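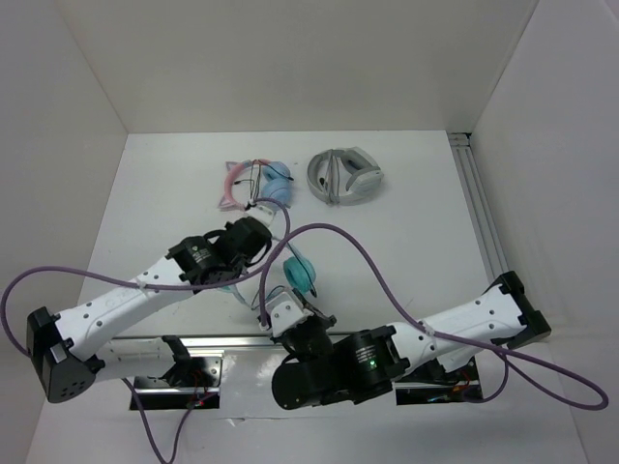

Talking bubbles with the woman behind Hedelus

I'd had two glasses of the Hedelus sparkling before I remembered to switch my recorder on, so the first part of this chat is lost. Sorry!

The winemaker makes it at Plisivberg, on a slope so steep she picks it with a rope around her waist. "You get used to it," she says. "My knees don't." It's a dry white fizz, all from one grape called Disa, and I'd never heard of it either. "People think it's a brand," she laughs. "My uncle planted it and I was too broke to pull it out."

She made 750 bottles last year, after an April frost took a good part of the buds. So why not charge more than she does? "I want people to open it with fries – it's lovely with fries."

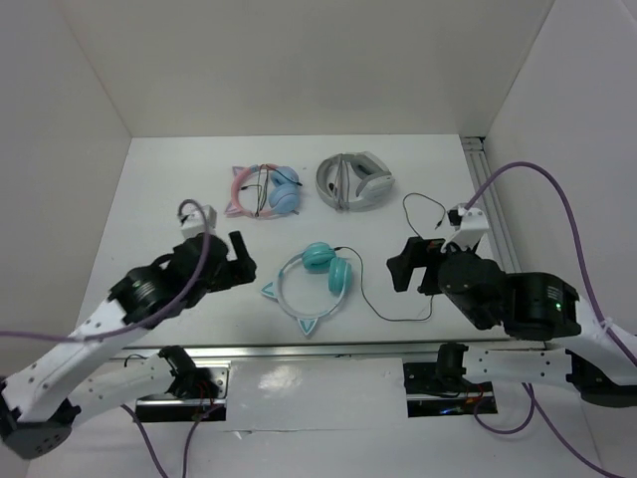 I asked about the still red too, the one labeled Kütt (that's the name of the lower field). She ages it for 10 months in old barrels and she isn't sure she likes it yet. "Ask me after lunch." I did ask, and she poured me another glass and changed the subject to corks, which she hates.

The new sparkling goes on sale 12th July, and she's holding back 100 bottles for people who turn up at the cellar door.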